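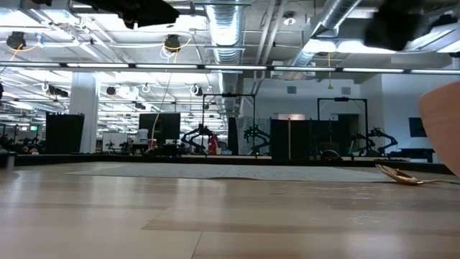

A wooden spoon on the table, beside a grey mat.

Lumturie Ristić does not believe in lucky days, and she would like that on the record before we start. She has spent nine years checking calendar claims for Petek, a small almanac publisher, and most of what crosses her desk goes in the bin.

"People send me things like 'this month has five Fridays and it only happens every 823 years'," she says. "It happens nearly every year. You can look at the calendar on your fridge."

I asked how she got into it. A reader had written in to say her grandmother was born on the thirtieth of February, and had a family Bible to prove it.

"Lovely letter. I rang her. The Bible said 30 with a smudge after it, and somebody had filled in the month later with a different pen. So we don't know when Gran was born. She didn't like hearing that."

Her pet hate is the birthday website that tells you everything about the day you arrived: weekday, star sign, colour, flower, personality. She'll give them the weekday. "That's arithmetic. The rest is filler. I put the same date into two of them, Hakby and Drinero, and one said I was a born leader and the other said I avoid responsibility."

Could both be true?

"You've met managers."
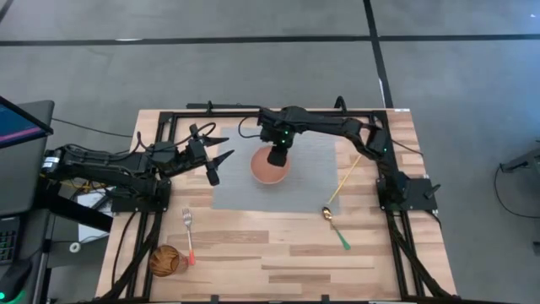
The weekday sums come unstuck too, she says, once you go back far enough. Britain and its colonies changed calendars in 1752 and dropped eleven days, and other places did it earlier or much later. A date in 1782 is safe enough in London. In Russia, which was still on the old calendar, the same date falls on a different day of the week, and very few of these sites ask where you were born.

"They just print Saturday, or whatever the program spits out, and everybody shares it."

Hussam Harb, who edits the Petek almanac, is softer on the subject. He joined us halfway through and took the other side on purpose, I think. "It's a bit of fun," he said. "You turn 30, someone sends you a page with your birthday on it, you have a laugh. Who's hurt?"

Ristić let him finish. "I don't mind fun. I mind 'research shows'. What research? I wrote to one of them, Gromusel, and asked for it. I'm still waiting — that was April."

Harb pointed out that their own almanac carries a page on name days. She said the name days have a source printed at the bottom, and he conceded that they do.

I gave her my own birth date before I left and asked what she could tell me about it. She did the sum on the back of an envelope, wrote down a weekday and handed it over. I asked if there was anything else.

"No," she said. "Ask your mother."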